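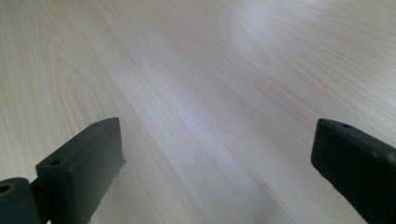

4.2 Loss of tracking on the table. The first fault we logged was a pose fault and had nothing to do with the grip. Localisation for the hand-held unit comes from the wrist camera plus inertial data, and the filter was tuned by Borislav Babić on the benches at Rerngate, which are grey and covered in marks from years of use. At Getstead the estimate drifted within the first session. Over a pale wood surface like the one in Figure 3, with fine straight grain and a washed-out patch of light across it, the feature matcher has little to hold on to and what it does hold tends to slide along the grain. Drift was worst at low, shallow angles with no object in view. The reported position crept while the operator held still. Once an object came back into view the filter usually snapped back, but the snap was written to the log as real motion, and the policy trained on those logs learned it. That is how it showed up on the arm: a short sideways jerk before the approach. Speed limit on the arm caught it. No injury, no damage, one emergency stop pressed by hand.

We did try the obvious things. Lower exposure helped a little. Raising the feature count did nothing usefull except slow the pipeline down. Masking the fingers out of the image was already in place at Rerngate and we left it on - turning it off made matters worse, as the fingers move with the camera and look static to the matcher. A printed mat under the objects removed the fault completly in our hands, but the mat also changes what the camera sees in training and we did not want the policy depending on it.

4.3 Approach fault near clear plastic. The second fault took longer to find. Tall objects standing against or behind transparent walls gave bad depth on one side. The wall's edge throws small highlights, the depth step reads some of these as surface and some as nothing, and the fused estimate of the object's width comes out too large or, less often, much too small. With the width too large the fingers open to their limit and stop there, waiting. With it too small they close early. In 42 trials with an object beside clear plastic the controller timed out 6 times with the fingers fully open. In 2 further trials it closed early and a finger struck the object. We count the early closures as the safety matter of the two, since the force threshold was not armed until the controller believed it had contact. So for a short window there was motion and no force check. That was our mistake, not the hardware's. It had been copied over from the Kruger controller, where contact is sensed differently and the window does not matter.

Figure 3. Work surface (start of section) and cylinder next to a clear plastic rim (below). Both from the hand-held gripper.

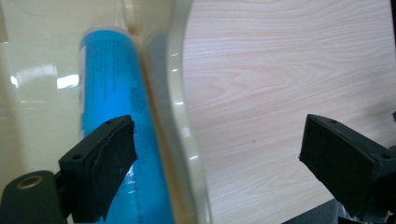

Natália Charvát, commenting on an earlier draft, wrote that we were too quick to blame depth. In her view the time-out and the early closure are the same fault, a controller that has no way of saying it does not know the width, and better depth would only make it rarer. She also asked why the force check was ever conditional. "If the fingers can move, the check should be on," was how she put it, and she thought the paper should say so before anything about highlights.

We agree with the second point and have changed the code. The force check is now armed from the moment the fingers are enabled. It costs a few false stops when the arm accelerates hard, mostly at the start of a reach, and we accept those. On the first point we are less sure. Ognjen Vukčević reran the logged trials with a width variance passed through to the controller, which then backs off and looks again if the variance is high. The time-outs went away. One early closure stayed, and in that trial the variance was low - the estimate was wrong and confident about it. So depth does seem to matter on its own, at least sometimes. One trial is thin evidence and we say no more than that.

4.4 What was not tested. Only rigid transparent walls. No bags or film. Lighting was left as found at Getstead and not measured, so we cannot say how the drift in 4.2 varies with it. The Zallgate arm was out for repair in July and all the closures above come from a single unit. Repeat on the second arm is planned, same settings, force check on throughout.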